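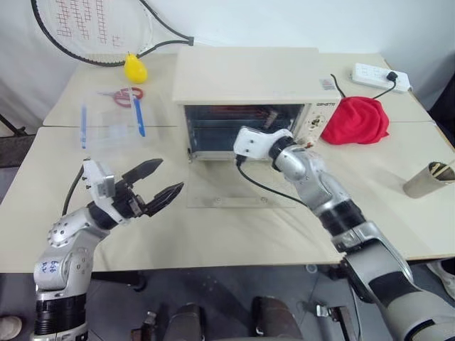 ## 4.2 Placement of Countertop Ovens on Shared Tables

The household survey in Clonimbridge recorded where small ovens are kept when a kitchen has no built-in appliance. Of the 23 homes visited, 10 kept the oven on a table that was also used for eating, sorting or food preparation. This section deals with those homes and with the table layout used in the Mundum study room, where questions of reach and clearance could be examined away from daily routines.

Figure 4 shows a layout of this type. Two beige tables are pushed together, and a white toaster oven with a dark glass door stands near the middle. The heating elements glow faintly red behind the glass. A transparent tray lies flat on the table in front of the oven, beneath the door, and the power cord runs from the back right corner to a white power strip on the far table.

Three features of such layouts were coded for each home: the distance between the oven and the power source, the space left free in front of the door, and the items kept beside the oven. The third proved the hardest to code. Cloths in particular moved between visits, and several respondents did not regard them as being stored anywhere. A cloth lying in a heap, like the red one to the right of the oven in Figure 4, was therefore coded as "present, not placed" and entered separately from folded or hanging cloths.

Space in front of the door was measured with the door fully open. Where a tray was kept there, its depth was included in the working area and not treated as an obstruction - respondents tended to slide it aside or set hot dishes on it. The Hornel coding sheet used in earlier work has no entry for trays, and one was added before the second round of visits in February.

Use of the oven varied with the season and with the timing of meals. Households observing Ramadan reported moving the oven closer to the power source during the month, so that the rest of the table could be set before sunset. These reports were kept in the analysis as temporary placements. Across all visits, 1,971 separate item positions were entered, and 20 were later removed as duplicates.

Power strips were noted as either on the table or below it. The coding sheet does not separate strips fixed in place from those left loose, and the results in Section 4.3 should be read with that limit in mind.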